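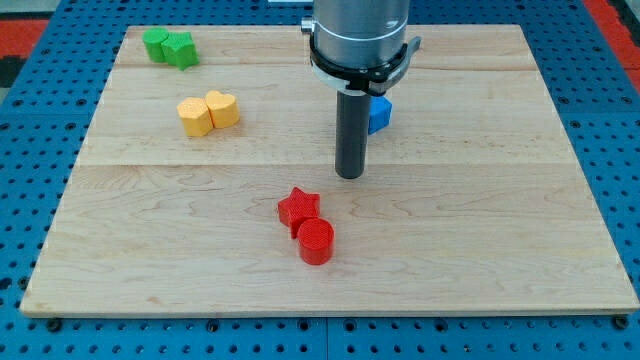
*A pale board on the blue bench, with colored blocks on it.*

# Looking after a big wooden board

A big board is the best thing you can put on top of a bench full of holes. Small parts stop vanishing, glue stays off the bench, and you get a flat place to work that you can pick up and lean on a wall when somebody wants the bench back. Somebody always does.

Mine at home is maple, glued up from planks, and it has outlived two benches and a marriage (not mine, I bought it at the sale). What follows is what I've learned, mostly by doing the other thing first.

## Keeping it flat

Wood moves. You can argue with it, and I have. Oil or wax both faces the same way on the same day. If you finish only the pretty side, the board will cup by November and rock like a cheap restaurant table.

Store it on edge with air on both sides. Flat on a concrete floor is how you make a very large potato chip.

If it has already cupped, lay it hollow side down on a damp towel overnight and check it in the morning. This works more often than it should. When it doesn't, flip the board over every few days and pretend that's a treatment.

## Seams

A faint line where two planks meet is fine. Run a fingernail across it. If the nail catches, that's a ridge, and a card scraper will take it down in a few passes. If you can slide a piece of paper in, the glue has let go and you need clamps, fresh glue and a free evening.

Don't fill an open seam with wax. It looks wonderful for a week and then no glue on earth will stick in there.

## Cleaning and refinishing

- Dry brush first. Rubbing sawdust around with a wet rag gives you a thin porridge.
- Wipe with a damp cloth and a drop of dish soap, then dry it right away.
- For pencil marks, use a white eraser. Pink ones leave pink.
- Dried glue comes off with a scraper held low. A chisel also works, once, and leaves a groove you'll be looking at for years.
- Sand with the grain, 200 grit or whatever is nearest in the drawer. I don't go finer on a work surface. I have a sheet of 600 that I bought in a fit of ambition and it remains very clean.
- Ease the front edge with a small bevel. A sharp edge splinters, dents, and finds your hip.

## Stopping the slide

A smooth board on a smooth bench travels. Rubber shelf liner cut a little smaller than the board is enough for light work. On a perforated top you can do better: drop pegs or bolts through the holes along two sides and push the board up against them. Tape wrapped around the pegs keeps them from chewing the edge.

Ashton Grimshaw swears by double-sided carpet tape. I have seen Ashton remove double-sided carpet tape, and I'll stay with the pegs.

## Painted blocks

Little painted blocks get handled all day and then dumped in a coffee can, where they sand each other. If you make your own:

1. Cut the strips first, then chop to length against a stop. Measuring each block separately gets you a family of cousins.
2. Knock the corners back with two light strokes if children will have them. Leave them crisp if you want them to sit tight side by side.
3. Paint in thin coats. One thick coat dries on the outside and stays chewing gum in the middle.
4. Let them cure a week before they touch each other. Fongchan Boonchu lined hers up neatly on the second day and now owns one long green block.

Fresh paint also prints onto a waxed board, so park the blocks on baking paper until they're done.

## What I use

Tuhiwai board wax on the top and cheap mineral oil underneath. I tried the Prelness spray and it smelled like a dentist's. The 3 lb. tub of wax seemed like a bargain and will be mentioned in my will.

Two thin coats a year, buffed hard. If it still feels sticky the next day, you used too much, so buff it again.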